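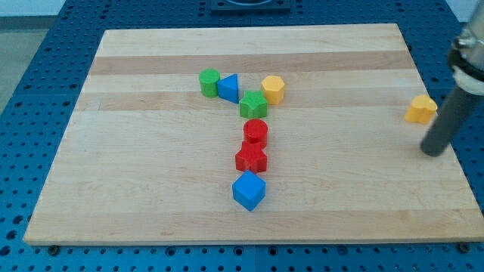
Workshop > Notebooks > Jeltham Room > April

Jeltham Room - Shape Block Set, Bench Notes
Entry opened 9:40 a.m.

Purpose of the session: to examine the plastic shape blocks received from Hiteris, decide on a cleaning and finishing method, and settle the working surface for the sorting activity before the set is released to Jostent.

Surface. The glued-strip wooden board was selected over direct use of the blue perforated table. The smaller points of the star blocks can catch in the perforations when a block is slid, and the metal is noisy. Darker strips in the wood do not interfere with recognition of the block colors. Colleagues should note that the pale strips show ink readily, so no marking directly on the board, including pencil.

Blocks. The set includes cylinders, stars, a triangular prism and a hexagonal prism. Color and shape do not correspond one to one: there is a green cylinder and a red cylinder, a green star and a red star. The draft instruction card says "pick up the green one" and must be rewritten to give both color and shape. Wording to be agreed with Noh before printing.

Edges. All upright edges were checked by fingertip. 2 blocks had a raised line of plastic along the base and rocked slightly when stood on end. Both were dressed by hand on 600 grit paper, used wet, with the sheet taped flat to glass. A short trial on a scrap piece with 4000 grit restored most of the shine, but the improvement does not justify the added time on a base that will not be seen. Recommendation: stop at 600.

Cleaning. Warm water and dish soap, soft cloth, air dry on a towel. Alcohol wipes left a dull patch on the scrap piece and are not to be used on this set.

Storage. The tray supplied is too shallow for the cylinders and the lid will not seat. A deeper tray has been requested from Hiteris - no reply as of 3:15 p.m. Until it arrives, blocks are to be kept in the lined drawer, stars on top.

Open items
- Revised instruction card, with color and shape named in that order
- Tray dimensions to be confirmed in writing
- Oil the board; allow it to stand overnight before use
- Check whether Jostent requires the scrap piece to be returned with the set

Glass plate and grit sheets returned to the cabinet. Entry closed 3:30 p.m.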